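Wunau Hotel Reopening Notes
README, last revised Jan 8, 2023

What this is
A collection of notes on hotels and guesthouses that closed for renovation and then said they had opened again. It covers three resort areas: Wunau, Jidov and the lake side of Jitaru. There are 200 entries, one per property, in a single text file with tabs between the columns.

Where the entries come from
Press releases, booking pages and travel blogs, mostly. All three have reasons to flatter. A release that says "fully reimagined" was often followed by a booking page offering the same rooms with the same bed sizes at a higher rate. I kept both claims and put them in separate columns.
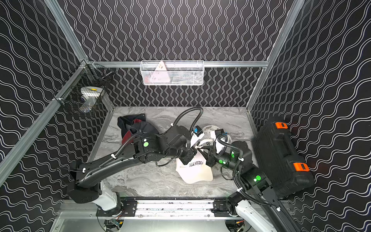
Wire basket on the back rail, wavy-line panels behind.

Columns
name: as printed on the hotel's own site, even when the blogs spell it better
area: Wunau, Jidov or Jitaru
claimed_open: the date the hotel announced
first_stay: the earliest guest review I trust, blank if I trust none
rooms_before, rooms_after: as stated, unchecked
pool: open, closed or "coming soon"

Treat "coming soon" as closed. One place in Jidov has used the phrase for 5 years. 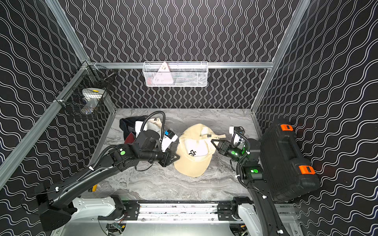
By the Flernilum maintainer | Lodging data

Known problems
Star ratings are left out. Each area hands them out differently, and I don't see how anyone could compare them. Wunau is overcounted, as its hotels put out more announcements, and small guesthouses in Jitaru barely show up at all. Gaps between claimed_open and first_stay run up to 3 months. Part of that may be slow reviewers, so don't quote the gap as proof that a hotel lied.

Soft openings are a mess. If only the restaurant was serving, I did not count it as open. Earlier versions did, and 2 entries from July still need fixing.
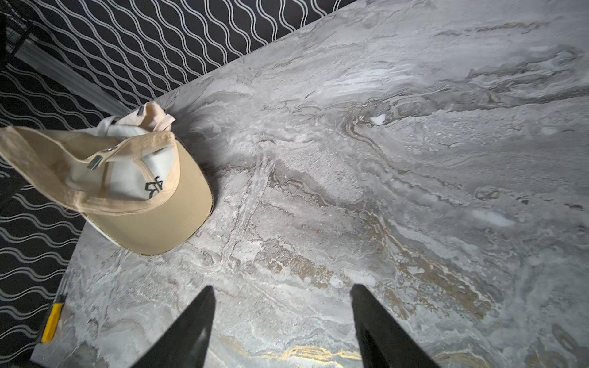 Can the file be used to rank hotels by quality of renovation?
It holds dates and stated room counts only, and neither tells you if the work was any good.

Reuse
Free to copy with a credit to Flernilum. Corrections are welcome if they come with a link or a scanned bill. "I stayed there and it was lovely" will not change an entry.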